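Home | Past Issues | Swap Shelf | Letters | Subscribe

THE TABLETOP COLUMN

Does anybody need a bendy man?

I have been suspicious of "small things" advice for years. You know the kind. Buy a bowl, put the bowl on a table, and from then on every loose object in the house will walk over and climb into it. The Trerley catalog ran four pages on this last November, with bowls in every size, and I read all of it standing up at the kitchen counter, getting more annoyed as I went.

But readers kept writing in about it, so I gave in and tried the Granström method, which is the one everybody in Grestden seems to be passing around at the moment. The rules fit on a card. You clear off a table. You bring everything that has no home and set it down where you can see it. Then you pick up each item by itself and say out loud what you would use it for in the next 12 weeks. If you can't say, out it goes.

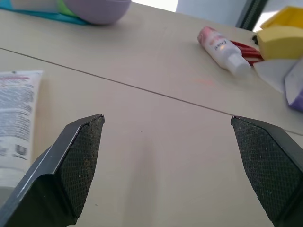 My first complaint is with the clearing off. The card gives this part a single line, as if a table were a thing that came empty. In my experience every table already has a population, and most of it is bathroom stuff that wandered. Tubes, little bottles, something you bought for a rash in another decade. The method has no opinion at all on whether these count as small things or as medicine, and I think that is a pretty big hole. I put mine with the medicine and moved on, but I notice that the people who swear by Granström never bring it up.

My second complaint is the talking out loud. I felt silly. I also found that I am a very good liar when it comes to objects. I can find a use for anything if I have to say one, and I bet you can too. A rubber band? Freezer bags. A key that fits no lock in the house? Could be the shed. I kept nearly everything on the first pass, and I doubt that is what the card had in mind.

Then you get to the toys and the trinkets, and the whole business falls apart. I mean the prizes, the favors, the stuff on strings and rings that comes home from fairs and dentist offices. None of it has a use. A bendable figure does one thing, it bends, and somebody in the house is always fond of it. It also hooks on to whatever is next to it, so that you reach for one object and come up with three. Try saying out loud what you'll do with that in the next 12 weeks.

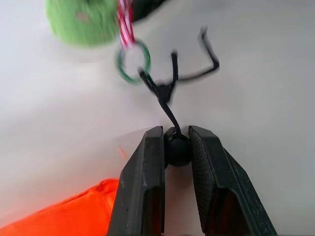
Bendable black figure with a green ring over one arm and a striped cord through the ring.

The card says to separate anything tangled before you decide. I disagree. If two things have been hooked together long enough that you think of them as one thing, let them be one thing. You'll save yourself some picking with your fingernails, and the decision is the same either way.

So did it work? Partly, and I say that grudgingly. My total for the afternoon was 64 items, counting hooked-together pieces as one, and a little over half of them left the house. I'd guess I could have done as well with a paper bag and a bad mood. The Trukville swap people say their best donors all use the method, but they would also take a bag from somebody who didn't, so I'm not sure what that proves.

Where I will give Granström some credit is on the question of bowls. The card does not tell you to buy one. It says to use what you have and to stop when it's full. Mine is full now. I'll look at it again in November and report back, and if it has turned into a heap I am going to say so in print.

If you have tried this and it changed your life, write in and tell me how, with details. "It just feels lighter" will not be printed.

Swap shelf drop-off is still at the side door in Trukville. Please, 2 bags per household, tied shut, and no liquids.

Contact the newsletter | © 2022 Grestden Household Newsletter, issue 172 | Back to top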